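Sorting the odds and ends: notes on grey bins

I have been putting off the mixed-objects bin since April. Everything that has no proper home goes into it, and the result is a set of things with nothing in common except that they roll, slide or get under each other. These are my notes on how such a set behaves in a container with sloped sides.

The slope matters more than I expected. A vertical wall lets a ball settle in the corner and stay there. A wall that flares outward sends it back towards the floor, so items tend to end up on the flat part, where they are easier to reach. The cost is floor area: for the same rim size you get a smaller base.

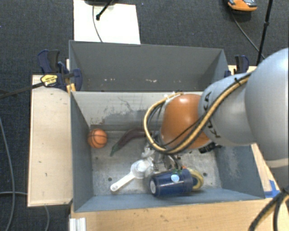

Front bin with the small basketball, aubergine, scoop and dark blue container. Second bin behind.

Shape is the first thing I sort by. Round items go in one group, long items in another, and anything with a handle is treated as long regardless of what is on the other end. By that rule the measuring spoon belongs with the aubergine and the ball is on its own. A cylinder on its side is awkward – it rolls in one direction only, so I class it as round if the floor is tilted and long if it is level. Nga Nghiêm thinks this is a poor rule and sorts by weight. Her method is quicker with heavy items and slower with everything else.

Small light pieces are the real nuisance. They hide behind larger ones and get counted as missing. I now lift the cylinders first and check what is behind them before touching the rest.

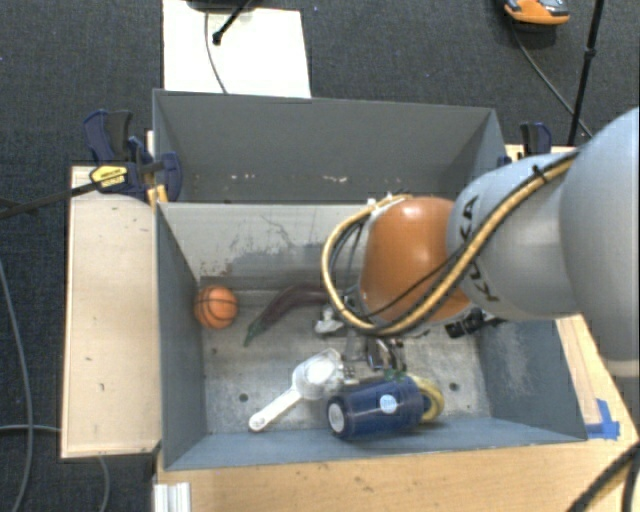
Same set, with the yellow round item partly behind the can and the small crumpled white one near the centre.

The floor of the bin is scuffed and I have left it that way. The marks do not affect anything. The stains on the back wall are a different matter, and I have tried 2 cleaners on my own bins at home without much to show for it. A stiff brush and warm water did as well as either.

Next job is the drawer of lids, which will need dividers. Daryna Nazarenko has offered me 3 spare ones, if they fit.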